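2. How the reading group argued its way into a method

I should say early on that I never set out to study footnotes in comics. I set out to study recaps, those little boxes that tell you what happened last issue, and I had a grant form from Vetier that said so. Then Grigoris Ververidis lent me his run of Giltine, and by the second volume I'd stopped reading the recaps altogether and was only reading the asterisks.

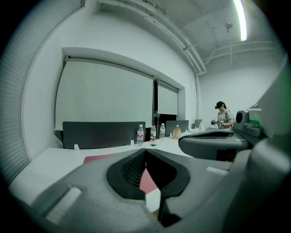
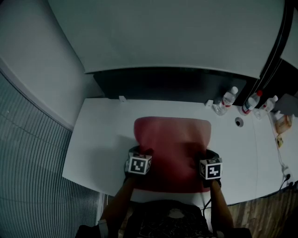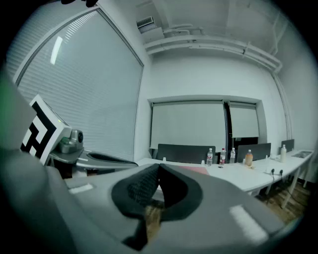

Figure 2. Handling a red seat cushion with hand-held grippers: finger pads seen close up (first), the cushion held on a white desk (second), and a gripper with a marker panel (third).

If you've read any long-running serial you'll know the kind of asterisk I mean. A character says something like "You left me at the harbour!" and a caption at the bottom of the panel tells you which issue to go and find. Most critics treat these as adverts for back issues (and plenty of them are). I did too, in my first chapter. But the ones in Giltine behave very oddly. Some point forwards, to issues that weren't out yet. One points to an issue that was never drawn, and I spent most of an August hunting for it before Grigoris thought to mention this.

So I went through the whole run and made a list. There are 1297 captions signed by the editor, and I sorted each one by what it asks the reader to do: go back, wait, trust the editor, or laugh. The last group was the surprise for me. I had expected a handful of jokes and found 200, a good many of them aimed at the writer, who seems to have put up with it very well.

The sorting wasn't tidy. Wattimena, in the only long essay on the series, argues that a joking footnote can't also be a working reference, and I'd like that to be true as it would have saved me a lot of pencil. Take the caption in the Predberg storyline, where the heroine is told to look up her own death "if she can spare the time". It's a gag, it's a bit cruel, and it also sends you to exactly the right page. I put it in both groups, and did the same wherever I couldn't choose. Readers who want a cleaner count can have one by dropping the doubles – the argument in section 5 still stands without them.

I also changed my mind about who these captions are talking to. Reading the collected volumes on my own, I'd pictured a newcomer who needed help. Reading the single issues aloud with the group, I started to hear something much more like gossip between people who already knew the answer and enjoyed being asked! The letters pages back this up, and I'll turn to those next, beginning with the long quarrel over whether the harbour scene had happened at all.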